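Teaching a Simulated Arm to Look Where It Is Going
Final project report, Introduction to Robotics, Zustumport Community College
Orozco Lab section, December

When our group signed up for the simulation track, we pictured ourselves stacking blocks by the second week. We did get to blocks eventually (more on that below), but most of the term went into something that sounds much smaller: getting a virtual arm to turn its hand toward a place in a room and know what it was looking at once it got there. We are still proud of it, and we learned a great deal more than we expected to from such a plain little task.

We named the project Jinitz, after a misspelled folder that none of us wanted to rename once half the scripts pointed to it. Everything runs on the lab desktops, and the room itself is a model we put together from the course library, with plain walls and a few pieces of decoration. The virtual camera rides on the wrist, just behind the hand, so the fingers are always in the view. At first we thought this would be a nuisance. After a few evenings of testing we had grown very fond of it, because a glance at the fingers tells you right away whether the hand is open and which way it is tilted. 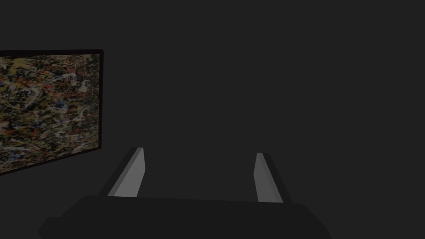
Figure 1. Wrist view with the gripper open and the painting at left.

The painting became our favorite landmark. It has a dark frame and so many colors splattered over it that our matching code could find plenty of little corners and specks to hold on to, even when only part of the canvas was showing. We had started with a solid-colored poster and had a miserable time, as the program would lock on to one edge and then slide happily along it. Swapping in the busy canvas fixed most of that in an afternoon, and we celebrated with vending machine pretzels.

For the main test we wrote a list of 400 starting poses and asked the arm to turn from each one until the painting was inside its view. Our log ended up with 404 entries, and we spent a whole lab period hunting for the extra four before we found that the script had restarted itself and repeated the first few poses. We removed the repeats and kept the restart bug on our list of things to fix. Of the poses that remained, 32 ended with the arm giving up. Nearly all of those began with the hand facing a bare part of the room, and that taught us the most.

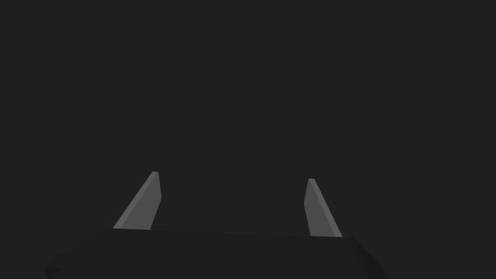
A blank wall gives the matching code nothing to work with, so our first version would simply wait there, checking the same gray over and over until the timer ran out. The fix we settled on is a slow sweep: if no matches turn up, the wrist turns a small step to one side, looks again, and keeps going until it reaches its joint limit, then comes back the other way. It is not elegant, and it can take a long time when the painting is just past the side it tried second. We would love to see next year's group replace it with something that remembers where it has already looked.

As for the blocks, we managed 2 clean pickups on the last evening before the deadline, both with the block placed by hand right under the fingers. We left them out of our results, but we did cheer loudly enough that the class next door came over to see.

The code, the pose list and our notes are in the Fombridge folder on the lab drive. Please read the notes on the wrist offset before running anything, and save a copy of the room model first.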